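Notes for Sukulcombe talk. Twenty-five minutes, then tea. Do not overrun, the urn goes on at ten to.

Opening. Thank Yen-ting for the introduction (keep it short, she will have said I am "well known for footpaths", let it pass). Ask who walked here today. Wait. Ask who walked here by a path that is on the map. Fewer hands, usually.

Title is How a Path Gets Lost. Originally it was How to Save a Path but that talk was much shorter.

Start with the Oteck path. It runs from the back of the chapel to the ford and was on every map I have looked at until somebody tidied up. 841 yards, measured with a wheel, in drizzle, by me. The wheel clicks. By the second field you hate the wheel. Pause for laugh, carry on if none.

Say what the first notice said: "temporarily diverted". It had gone up in March and had moss on it when I found it. In planning English, temporary means until the person who remembers has moved to Spain.

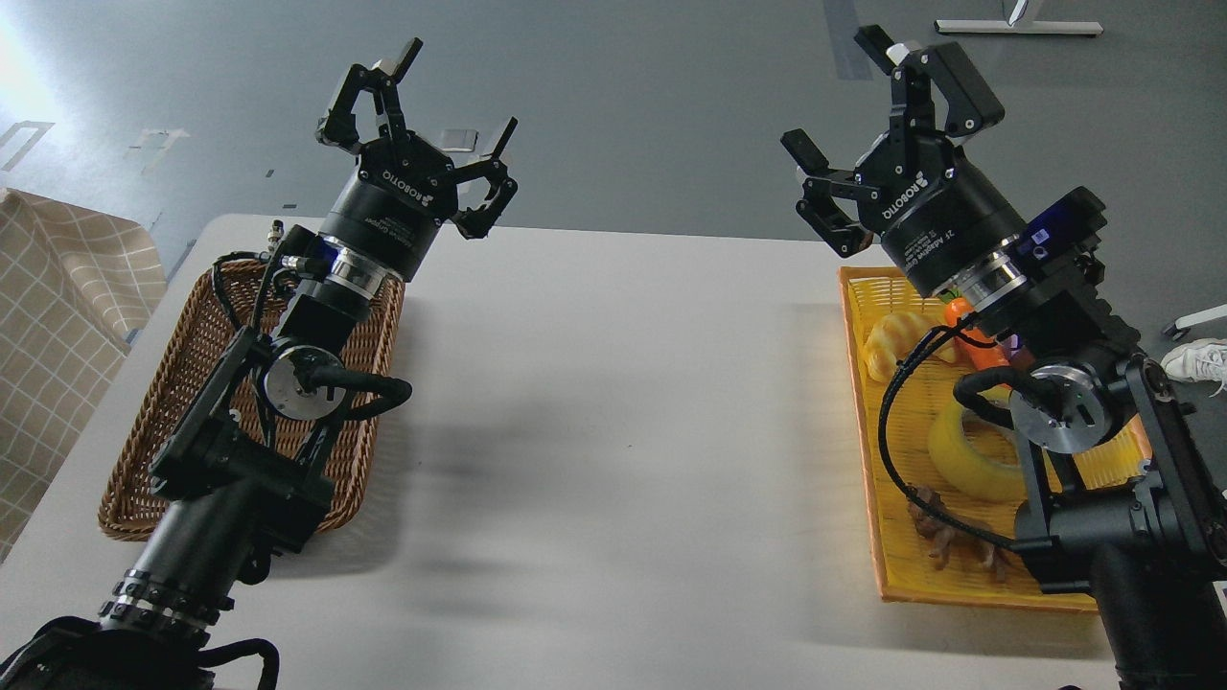 So, three ways to lose a path. The first is the plough. The farmer at Marikar ploughs across in autumn, fully intends to put the line back, and then it rains until Easter. I like him. He gave me a marrow. The path is still under barley.

The second way is the gate. It begins as a gate, becomes a gate with string, then a gate with a chain, then a hedge with a gate somewhere inside it. Walkers are polite people and will go a mile round to avoid bothering a piece of string.

The third is us. A path that isn't walked goes back to nettles in two summers. I gave this talk at Stollis and was told at some length how much the village loved its path to the mill. I asked when anyone had last been down it. There was a discussion about a dog that had since died.

(If running late, skip the next bit and go to the letter.)

Old paperwork. People expect parchment. Mostly it is carbon copies and a rate book with a cup ring on it. My best find was a complaint, dated the wrong year by its own author, about boys on bicycles using the Oteck path. Bless those boys. Proof of use, and rude about it too. Tell them to keep the complaints. Love letters are no help at all. 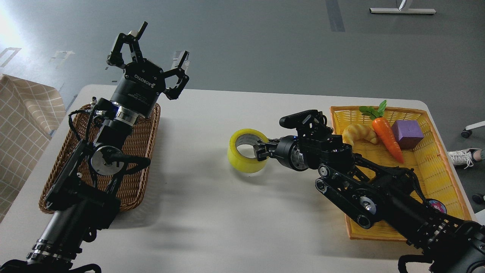 The letter. Read only the first paragraph, it gets libellous. Then the reply, which thanks me for my interest and gives me a reference number. My number was 1192. I asked what had happened to 1191 and received a second reply, with a new reference number.

Numbers, for those who like them. We collected 285 statements from people who had used the path. Seven had to be thrown out, six for being unsigned and one for being about a different path, in a different county, though it sounded lovely.

What to do if it's your path. Walk it. Write down when. Take a friend who will sign things. Report the string while it is still string. Don't cut anything bigger than a bramble, whatever your brother-in-law says about his rights under common law.

Expect question about cows. Answer: I don't know either, keep the dog on a lead and let go if chased.

Expect question from man in second row that is not a question. Nod. Look at Yen-ting.

Where Oteck stands now: still waiting. The notice has been replaced with a fresh one, same wording, nicer laminate. Sign-up sheet for the next walk is by the door. Stout shoes, own pen.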